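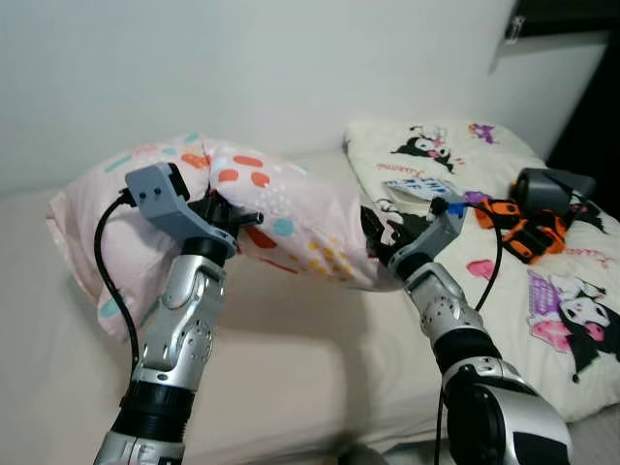
How to plan your first trip around a village festival

I've been planning my holidays around other people's festivals for years now, and I still get butterflies when the drums start up at the far end of a street. If you've only ever travelled for beaches or museums, do try it once! A small festival lets you see a place with its best clothes on and its kitchens going full tilt, and most of the fun costs nothing.

I'm using the spring lantern days at Tunton as my model, as that's the one I know best, but the steps work for almost any small town.

Step 1: Pin down the date, then check it again

Small festivals move. Tunton's lantern days fall in April, but the opening evening depends on the moon and on when the school hall is free, and the programme only goes up a few weeks before. Old blog posts are lovely for atmosphere and hopeless for dates. Write to the town office, keep the message short and ask one question: which evening does the procession set off? I usually get a reply by the following Wednesday.

Don't buy flights until you have that reply.

Step 2: Book the bed before anything else

Tunton has a population of 2,170 and four guesthouses, so you can see the problem. I book my room six months ahead, and even then I've had to stay down the valley in Vidden and catch the early bus up. Vidden is a good choice in its own right, by the way. It's quieter, the bakery opens at dawn and you get a proper night's sleep, which you won't in Tunton once the brass band has warmed up.

When you book, ask:

Which side of the building faces the square?
Is there a late key, or does the front door get locked?
Is breakfast still served on the morning after the procession?

Step 3: Learn the order of the day

Every festival has a part that visitors flock to and a part that the locals love best, and they're rarely the same. At Tunton the visitors come for the lanterns. The locals come for the soup. It's cooked in the yard behind the Vukčević mill from mid-morning and ladled out at noon, and people who moved away decades ago come home for it. Bring your own bowl!

Mimoza Papadopoulos, who runs the guesthouse nearest the mill, gave me the best tip I've ever had: go to the rehearsal. The children walk the whole route the night before without their costumes, there's room to stand wherever you like, and you'll know exactly where to be when the real thing comes round the corner.

Step 4: Pack for standing still

You'll spend far more time standing than walking, and hill towns get chilly after sunset. Take thick socks, a scarf, a small torch, coins for the stalls and something to sit on. A folded carrier bag will do on a stone step.

Step 5: Ask before you join in or take photos

The procession is cheerful, but the blessing by the river at Kemum bridge is a quiet affair and cameras go away for it. Watch what the older people do and copy them. If someone hands you a lantern, take it in both hands and walk! That's how I met Senad Georgiou, who passed me his spare pole when his arms got tired and then talked me through every song on the way down to the water.

Step 6: Stay one more day

The lanterns are out by 8 in the evening on the last day and most visitors drive straight off. Book the extra night if you can. In the morning the trestle tables are still up, the leftover honey cakes go for next to nothing, and anyone who lends a hand with stacking benches gets a coffee.

The bus back to Vidden leaves from outside the school, and you pay the driver in cash.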